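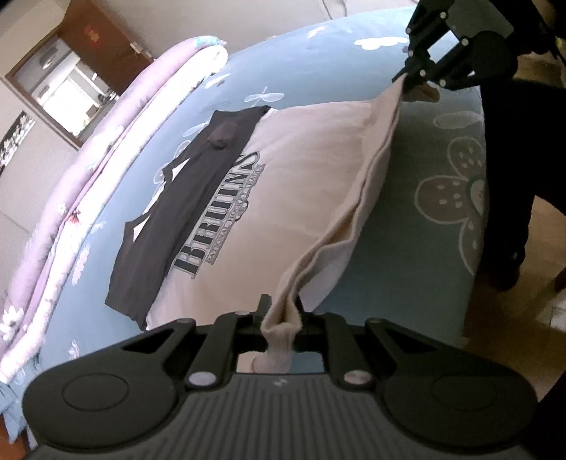

Posted by Gezer

The Stirnedeck Athletic Union announced in May that the head coach of its women's hockey programme would not be returning to the post. The statement ran to three paragraphs. It thanked the coach for long service, confirmed that an interim appointment would be made before pre-season, and said that no further comment would be offered.

I have followed the club as a season ticket holder for eight years and have written on its affairs here for most of that time. It is my view that the statement was correct in form and insufficient in substance. Members are entitled to know whether the departure followed the review of player welfare that the Union commissioned last autumn, or whether the two matters are separate. The statement does not mention the review at all.

The review itself was carried out by Bralier, a consultancy with experience of sporting bodies. Its terms of reference were published and remain available at the club office. They required interviews with current and former players, an examination of selection records and an assessment of how complaints were received. The findings were due to be placed before the members at the spring meeting. That item was withdrawn from the agenda on the morning of the meeting, and the chair stated that legal advice was being taken.

Legal advice is a proper reason for delay. It should not become a reason for silence. A summary with names removed could be issued without prejudice to any person, and other clubs in the league have managed as much.

Attendance at the spring meeting was 280, against a usual figure well below that, and the level of interest ought to have been noted by those on the platform. Questions from the floor were limited to 8 minutes. Several members who had travelled some distance were not called.

There is also the matter of the players. The squad will report to the Stakness rink in late summer under a coach not yet named. Two of last season's defenders have already signed elsewhere, and the captaincy is vacant. Younger players who joined from the academy did so on the understanding that certain standards of care were in place — they and their families should be told in writing what those standards are and who is responsible for them.

I have written to the Union asking for three things: a date for publication of the summary, the name of the officer who now receives complaints, and confirmation that the interim coach will be appointed through an open process. An acknowledgement arrived the same afternoon. I will post the full reply on this page when it is received.

Season ticket renewals remain open until the end of the month, and I have renewed mine.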